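Speaker notes -- "Two arms, one clock: the control stack after the rewrite"
Zimoren internal tooling day, 26 November 2020
Speaker: Saimi Tuominen. Slides: Damián Ocampo.

Slide 1. Title
Say who did what. Sølve wrote the scheduler, Yolotzin the perception node, Damián the replay tool. I own the planner and most of the bugs in it. Questions at the end, except on units, which can interrupt.

Slide 2. Where we were in March
One process per arm, each with its own loop and its own idea of the time. Commands went out when they were ready. The cameras stamped images on arrival at the host, so a busy bus made the world look newer than it was. Any plan that used both arms inherited both errors.

Slide 3. One clock
Now there is a single control process for the pair. The inner loop runs at 1,000 Hz and does very little: read joint state, check limits, interpolate, write. It allocates no memory and does no logging of its own. State goes into a ring buffer and a second thread drains it. Pause here, someone will ask about the garbage collector. There isn't one in that thread.

Slide 4. Images and joint state
Each gripper carries a camera, so the camera pose is only as good as the joint state we pair with it. We take the exposure time, look up the two nearest joint samples and interpolate between them. If the gap is too wide we drop the image. Dropping is cheap. A wrong pose gets into the map and stays there until something clears it.
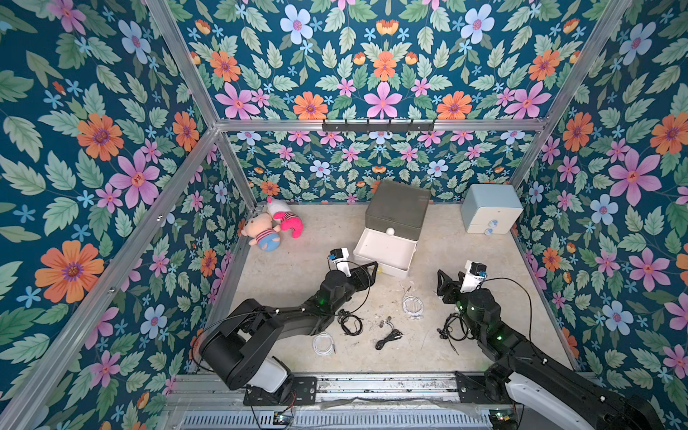
Slide 5. Thin things
Cables are the hard case for perception. A box or a drawer gives a decent mask and a decent grasp pose. A coiled cable gives a mask full of holes, and the centroid often falls on bare floor. Yolotzin's node therefore returns a skeleton: an ordered list of points along the visible cable, with a score for each. The planner picks a point with a high score and enough clear floor on both sides for the fingers.

Where two cables cross, the ordering can swap. We do not try to solve this. The node marks the crossing and the planner stays away from it.

Slide 6. Planning for two
Both arms share one rail, so carriage position is part of the plan. We search for each arm separately, then check the pair against time and delay one of them where they conflict. It is not optimal -- Khải has a joint version that finds shorter plans and takes much longer to do it. For drawer work the delay is acceptable.

An open drawer changes the collision model. The tray is its own body with one free joint, and its position must be updated before the next query. Forgetting this was my bug.

Slide 7. Replay
Damián's tool, Wenano, reads the ring buffer dump and steps the planner through it offline. Same inputs, same plan, or the test fails. The test set holds 2,960 recorded queries. Show the diff view and let them read it.

Slide 8. Open items
Limit checks still use fixed margins near the ends of the rail. The skeleton score is not calibrated between the two cameras. Tornwood, the old config format, is still read at start-up and should go. Sølve to take questions on the scheduler.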